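Folding on a round table – speaker notes
Housekeeping methods session, January 20, 2023
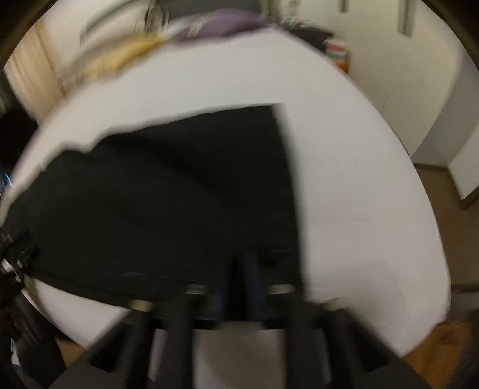

Gerrit Postma objected to the draft of this talk that a round top is the wrong place to fold anything, and that a square edge does half the work for you. Take this point first. It will come up in the room.

Reply: agreed on the edge. A curved rim gives no line to square against, so the reference has to come from the cloth. Black cloth on a white top is the easy case, with the outline readable from a standing position.

Slide 2. Laying out. Spread flat before any fold. Choose the straightest side as the datum. Wrinkles near an edge matter more than wrinkles in the middle – they shift the corner. Smooth outward with the flat of the hand.

Slide 3. First fold. Bring the far edge to the near edge, corners together, then press along the crease. Leave a margin of bare table on the near side. Cloth that hangs over the rim pulls the layers apart.

Slide 4. Second and third folds. Turn the cloth, keep the body where it is. On a round table the reach is the same from every side, the one advantage over the square bench at Rowlands. Pause here for Tsehay Tekleab's comments on napkins.

Slide 5. Stacking. Folded edges all face the same way. Stacks of 11 fit the Derkell shelf; 28 do not, and the lower ones crease.

Questions. If asked about ironing first, refer to the May handout. Cadi James has the spare copies.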